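Premotora hits pause after simulated arm keeps squeezing

If you've been waiting on the next release of Premotora's kitchen-counter simulator (I have, and I've been a pest about it), you'll be waiting a bit longer. The team pulled the November build this week after a gripper command got stuck on "close" and stayed there, even after the stop signal had gone out.

No hardware was running, so the only things that got squeezed were virtual. Still, this is the same control code that's supposed to go onto the real arms at Mészáros, and that's why people are taking it so seriously.

I called Veronika Fülöp, who runs testing over there, and she was pretty open about the whole mess. They'd done 1662 runs on the marble counter setup with all the usual clutter on it, the big potted plant, the bread, the apple and so on. In 3 of them the stop message showed up 400 milliseconds late, and by then the gripper had already thrown it out as stale. So it just kept going! "The log said stopped," she told me. "The fingers didn't agree." 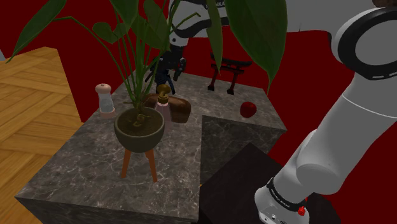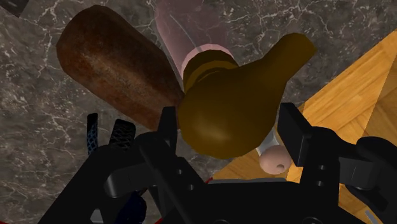 What bugs me most is that the dashboard showed green the entire time. Jokby, the little add-on that draws all those nice status lights, was reading the command that went out and never checked what the joints were doing. I use Jokby myself, and I've trusted that green light more often than I'd like to admit.

The fix sounds simple enough. A stop will never expire, no matter how late it arrives, and the light will only turn green once the joints report zero speed. Veronika wants 1000 clean runs in a row before anybody loads the code onto a real arm, and she's starting the count over if even one goes bad (ouch, but good for her).

Cemico, which shares the same message library, has told its users to stay on the older version for now. If you already grabbed the November build, roll it back and keep your logs, since Veronika's team is asking for copies. Mine are going over tonight, all four folders of them.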